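Two-arm cell, small wooden blocks: keep the stock fingers or change them?
Forum > Grippers and end effectors

uthai_j
Hello all. I am comparing two gripper setups on our pair of arms at Thammasiri, and I would like opinions before I order anything. The task is simple to say: one arm brings a small wooden block over the grid sheet, the other arm must take it from the fingers. Both arms have a black gripper and we drive both from one Fosow controller. The handover fails more often than I like. I made 30 tries with the stock fingers and 12 of them were bad, mostly the block turned a little when the second gripper closed.
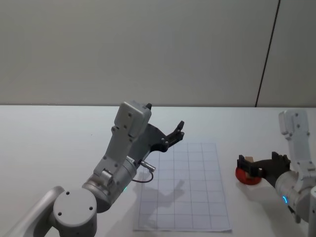
Does finger shape matter more than closing force for a small block?
Finger shape matters more in my tests. With more force the block only turned faster, but a wider contact face kept it straight.

I am thinking of the Drernusel soft pads. Has anyone used them on wood?

gridlock13
I used them on wood for one month and took them off again. They collect dust, and then they slip. Before you buy, check your approach angle. If the taking gripper comes in from above and the holding one is low, you will get this turning with any pads.

uthai_j
Thank you, but I am not sure I agree. I changed the approach angle already in July and the result was almost the same. What helped a little was to lower the speed for the last 30 mm. I also think the waiting position is important -- the open gripper should stay high over the paper until the other one has stopped completely. 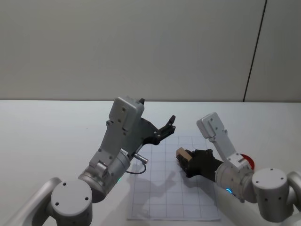 When both arms move at the same time, the cables also worry me. I gave mine more length than the manual asks, and I check the loop each morning before the first run. The controller does not know where the cable is, so it will not protect you from this.

tsikata_ar
The cable is a good point. I still say you are testing two things at once, speed and fingers. Fix the speed, then run each finger set the same number of times. I wrote down how I do it, please correct me if it is wrong.

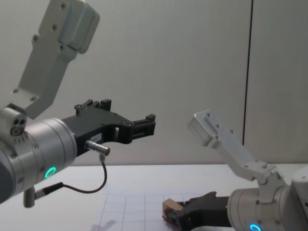 Posted by Abdul-Rahman Tsikata (tsikata_ar), Ivitville, 4:30 pm

Put the block down on the same square each time, in the same direction. Close the first gripper, lift, wait two seconds, then start the second arm. Write the result before you touch anything. My last set was 2000 cycles, but for a first comparison you do not need so many.

gridlock13
2000 is too much for choosing fingers. After a few hundred the pads are worn and you are measuring something else.

tsikata_ar
For me the wear is part of the answer. If a pad is only good when new, I want to know it.

uthai_j
I will do the stock fingers again with fixed speed, then the pads. It will take me some days -- the cell is shared.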